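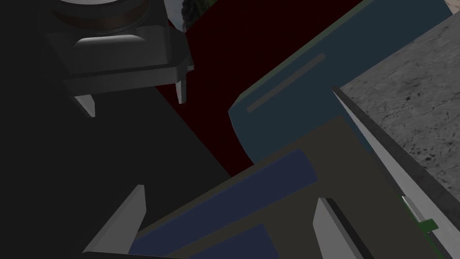
Dark mode is sold as easier on the eyes, and most of the students we talked to repeat that claim without having checked it. Our group wanted to find out whether people read any better, or feel any less tired, when the page is dark and the letters are pale. Picking out a large shape is not much of a test. The two pale finger tips on the gripper are lighter than the grey block they hang from, and the grey block stands out well enough from the nearly black surface behind it. Reading is a different job. Letters are thin, they sit close together, and you have to get through hundreds of them before you can say if your eyes hurt.

What we did

We sent a short survey to students in our year and the year below, and 344 of them filled it in. Then we ran a reading trial in the library with a 1498-word article about canal repairs, picked by Bohumila Oravec on the grounds that no one would have read it before. Each reader got half in dark letters on white and half in pale letters on dark grey. Juraj Michalík set up the pages in Clenard, and Leif Viklund did the timing. Sessions lasted about 20 minutes, all in the afternoon.

What the survey said

Most people said they used dark mode, and most of those said it helped with tired eyes. I don't think we should make much of this. We asked "Does dark mode help with eye strain?", which more or less hands people the answer. Ľubica Paulík pointed this out after the survey had already gone out. Several people also wrote that they like dark mode for how it looks or to save battery, and those seem like better reasons to me.

What the trial said

Very little. Only 9 readers came back for both halves, and 2 of them had left their glasses at home. Reading times were slightly shorter on the white page, but the gap was smaller than the gap between one reader and the next. Kevin Cáceres argued that we should report it as a finding. The rest of us voted to leave it out of the poster.

Problems

The library blinds were open on Wednesday and closed for the other sessions - that alone could explain the difference. We also never agreed on screen brightness. Readers set their own, and a bright white page and a dim one are hardly the same thing.

If another group takes this up, they should fix the room light first and rewrite the survey question. We would also pick a less boring article. Three readers admitted they had skipped the part about lock gates.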